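ロボットに布を畳ませたい人々

タオルを一枚畳むのに、何秒かかるだろうか。私は自宅で測ってみて、6秒だった。急いだつもりはない。ブリルコム社の二階で見せてもらったロボットは、同じことに12分かけた。しかも畳み終えたとき、タオルは台の上ではなく床にあった。

「今日は調子がいいほうです」とスピロス・ニコライディスは言った。冗談なのかどうか、顔からは読み取れない。アテネから来てこの会社で5年目になる技術者で、肩書きは「教示担当」。要するにロボットの先生である。先生といっても、黒板に向かうわけではない。生徒の腕をつかみ、動かしてやるのだ。

産業用ロボットに仕事を教える方法は、昔から一つではない。数値を打ち込むやり方があり、腕を直に持って導くやり方があり、離れた場所から操縦桿で動かすやり方がある。鉄板に穴を開けるなら数値でいい。鉄板は昨日と同じ形をしているからだ。ところが布は、触るたびに別のものになる。クッションも毛布も、毎朝初対面の顔をして現れる。

そこで人間の出番になる。腕を持って教える方式では、ニコライディスがロボットの横に立ち、手首のあたりを両手で支えて、ゆっくり布の上を滑らせる。傍目には、踊りの苦手な相手にワルツを教えているように見える。私もやらせてもらった。腕は思ったより軽く動くが、肘が妙なところで引っかかる。人間の肘の都合を知らない肘である。三回目でようやく布の端をつまみ、四回目で離すのを忘れた。

「離すほうが難しいんです」と彼は言う。「みんな、つかむことばかり考えるので」

遠隔操作のほうは、いくらか体裁がいい。操縦者は椅子に座り、両手に持った装置を動かす。隣の部屋で、ロボットの両腕がわずかに遅れてついてくる。この遅れがくせもので、自分の手がひどく酔っているような気分になる。社内で「プリスタイン」と呼ばれているこの装置には、布に触れた感触を操縦者に返す機能がない。つまり、分厚い手袋をはめて、他人の家の布団を直すようなものだ。

では、もっと楽な教え方はないのか。もちろん誰もが考えた。人間がいつもどおりに手を動かし、それを目の高さから記録して、ロボットの学習に使えばいい。装置も要らず、肘も引っかからない。エストゥトサイド計画と名づけられたこの試みには、普通の家の普通の家事が持ち込まれた。台所で、廊下で、ベランダで、人々は黙々と手を動かした。
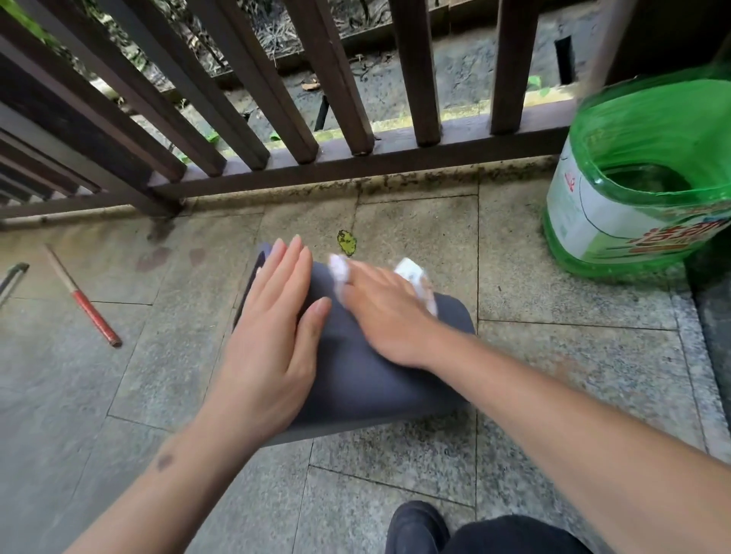 集まった記録は4,000本になった。ニコライディスはそのうちかなりの量を自分の目で見たという。他人の手元をそれだけ眺めると、人間についての見方が変わりませんか、と訊くと、彼は少し考えて「みんな、同じところを二回拭きます」と答えた。意味があるのかと尋ねると、わからない、と言う。わからないが、ロボットも真似をするようになったので、困っているそうだ。

真似というのは厄介な才能である。人間の先生が鼻の頭をかけば、それも授業の一部になりかねない。布を押さえる前にちょっと手を浮かせる癖、力を入れ直す間、何となく位置を確かめるだけの一撫で。必要な動作と、ただの癖の境目を、教えている当人が知らない。私はこの取材のあと、自分が毛布を畳むときに必ず最後に二度叩くことに気づいた。理由を問われても答えられない。母も叩いていた気がする。してみると、これもどこかで教示されたデータなのだろう。

もう一つの難題は、手が違うことだ。人間には五本の指と柔らかい掌がある。ブリルコムのロボットにあるのは、二本の爪で挟むだけの手先である。掌で布をならすという、人間なら眠っていてもできる動作が、そのままでは写せない。爪を閉じて側面で撫でる、という代案は出た。見た目は、フォークの背でシーツを伸ばす感じに近い。実際に伸びるのだから文句は言えないが、客の前ではやらないでほしい。

競合のエビシャー社は、この点で別の道を選んだと聞く。手先のほうを人間に似せるのだ。指の多い手は高く、よく壊れる。ニコライディスはこの話になると急に機嫌がよくなった。「あちらの指は、修理の列に並んでいますよ」。確かめようはないので、話半分に書いておく。

昼食のあと、もう一度タオルの実演があった。今度は腕を持って教えた動きに、遠隔操作の記録と、家庭で集めた手元の記録を混ぜて学ばせた最新版だという。ロボットはタオルの角を見つけ、しばらくためらい、持ち上げ、半分に折った。そこまでは見事だった。居合わせた若い技術者が小さく拍手をした。するとロボットは、折った布をもう一度開き、初めから畳みはじめた。

「確認しているんでしょう」と私は言った。
「そう書いてくださると助かります」とニコライディスは言った。

彼によれば、課題は失敗の教え方にある。人は上手にできた手本ばかり残したがる。だが、うまくいった例しか知らない生徒は、布が一度ずれただけで途方に暮れる。だから最近は、わざと布をずらし、そこから立て直す動きを教えているそうだ。一日に15回ずつ、上手に失敗する。この部分の授業は遠隔操作でやると決まっている。装置がもともと扱いにくいので、わざとやらなくても失敗できるからだという。

7月には、取引先の宿泊施設で試験的に働かせる計画がある。担当は客室のタオルで、シーツはまだ早いらしい。一枚に何分かける予定なのかと訊いたら、彼は窓の外を見て、天気の話を始めた。

帰り際、ニコライディスは実演に使ったタオルを拾い上げ、自分の手で畳んだ。計るのを忘れたが、私より速かったと思う。棚に載せてから、端をもう一度だけ撫でていた。

お問い合わせ:編集部 | 掲載記事の無断転載を禁じます © 2018 | ページの先頭へ戻る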